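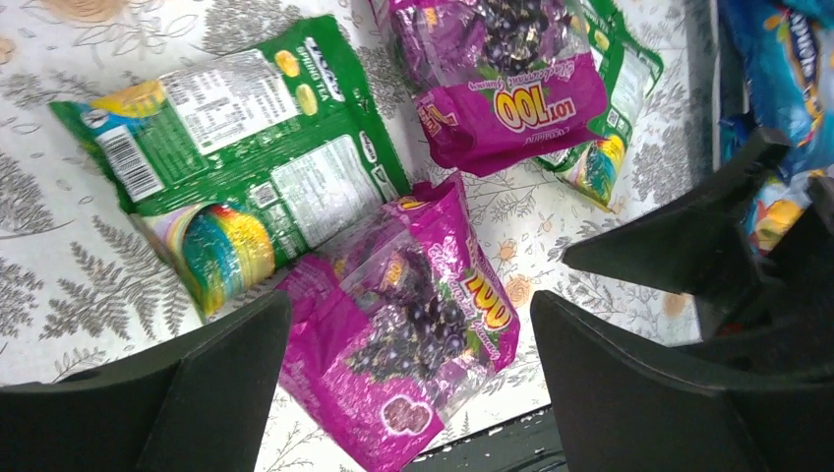 Acariens : housses, purificateur, désensibilisation... vous avez fait quoi ?

mirabelle_du_42
Bonjour à tous, je me lance après des mois à vous lire en silence. Prick-tests faits en février, verdict sans appel : acariens, et une belle plaque ! Moi qui accusais le chat depuis toujours (pauvre bête, il a été interdit de chambre pendant deux ans pour rien). Je me réveille le nez bouché, j'éternue dix minutes d'affilée et après ça va à peu près jusqu'au soir. L'allergologue m'a parlé de housses anti-acariens et, si ça ne suffit pas, de désensibilisation en comprimés sous la langue. J'ai regardé les housses Haltance, il faut compter 100 euros pour le matelas, plus les oreillers. Est-ce que ça vaut le coup ou est-ce que je commence par laver tout à 60 et on voit ?

tilleul75
Bienvenue ! Chez nous les housses ont changé pas mal de choses pour mon mari, mais il a fallu être patient, les premières nuits il ne voyait aucune différence et il voulait les renvoyer. Par contre prends bien des housses intégrales, avec fermeture éclair tout autour. Les alèses du supermarché ne servent à rien pour ça.

zaboum
Ah ben moi c'est l'inverse. Housses partout, matelas, couette, oreillers, et je mouche toujours autant. Ce qui m'a soulagée c'est le spray à la cortisone pris tous les jours, et pas seulement quand ça me chante. Je dis pas que c'est inutile mais je trouve qu'on pousse beaucoup les gens à acheter du matériel.

mirabelle_du_42
Merci à vous deux. Le spray on me l'a prescrit mais je l'oublie un soir sur deux, je plaide coupable... Et les purificateurs d'air ? Ma belle-sœur ne jure que par son Eyvindsson, 400 euros quand même, et elle veut absolument me le prêter.
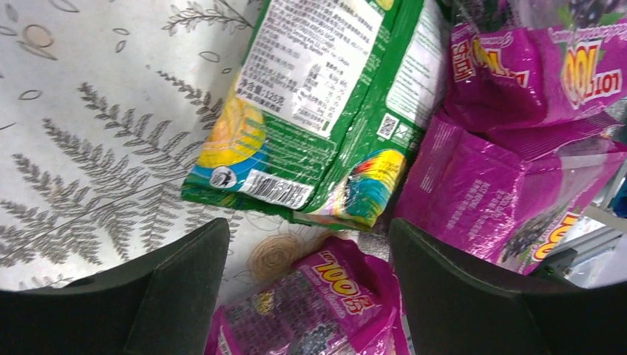 pat_le_nez
Le purificateur, pour les acariens, j'y crois moyen. Leurs allergènes sont surtout dans la literie et les tapis, et ça retombe assez vite quand on remue les draps. Pour les pollens ou les poils je dis pas, mais là tu vas filtrer de l'air pendant que tu dors le nez dans l'oreiller. Si on te le prête, essaie, ça ne coûte rien. De là à l'acheter !

tilleul75
Pas d'accord avec toi pat, on en a un dans la chambre et mon mari dort mieux avec. Après c'est peut-être le ronron qui le berce, je veux bien l'admettre :)

pat_le_nez
Il a eu les housses en même temps, non ? Alors comment tu sais lequel des deux a marché ?

tilleul75
Les housses d'abord, le purificateur l'hiver suivant. Et entre-temps on a viré la moquette, donc bon... tu marques un point.

grenouille.verte
Je passe pour la désensibilisation, vu que personne n'en parle. J'en suis à ma deuxième année de comprimés. Au début ça gratte sous la langue et dans les oreilles, c'est très bizarre, puis ça s'est calmé. La première prise s'est faite au cabinet, à Prurkham, avec une demi-heure de surveillance. Pour moi le mieux est arrivé au bout de 6 mois - avant, rien de rien, j'ai failli tout arrêter. C'est contraignant mais je ne prends presque plus d'antihistaminique.

zaboum
J'ai arrêté la mienne, trop de picotements et je n'y pensais jamais le matin. Comme quoi ! Si mirabelle oublie déjà son spray, je me méfierais.

mirabelle_du_42
Touchée :) Mais un comprimé à côté de la cafetière j'y penserais peut-être plus qu'un truc à se mettre dans le nez. Sinon la chambre est à combien chez vous ? Moi j'ai froid, je chauffe à 21 et j'ai lu que les acariens adoraient ça.

pat_le_nez
18 la nuit, et fenêtre ouverte le matin même quand il gèle. C'est surtout l'humidité qu'il faut faire baisser. J'habite Rernmont, au bord de la rivière, je te raconte pas l'hygromètre : il est monté à 75 % cet hiver. Un petit déshumidificateur, et là oui j'ai senti la différence.

grenouille.verte
Demande quand même à ton allergologue avant de dépenser quoi que ce soit, surtout si tu siffles ou si tu tousses la nuit. Moi j'avais un début d'asthme et je ne m'en doutais pas du tout.

mirabelle_du_42
Je tousse un peu, oui, tiens. Je le note pour le prochain rendez-vous. Bon, je commande la housse du matelas, je reprends le spray sérieusement et je dis non merci à ma belle-sœur pour l'instant (ça va être sportif !). Je reviens vous dire au printemps.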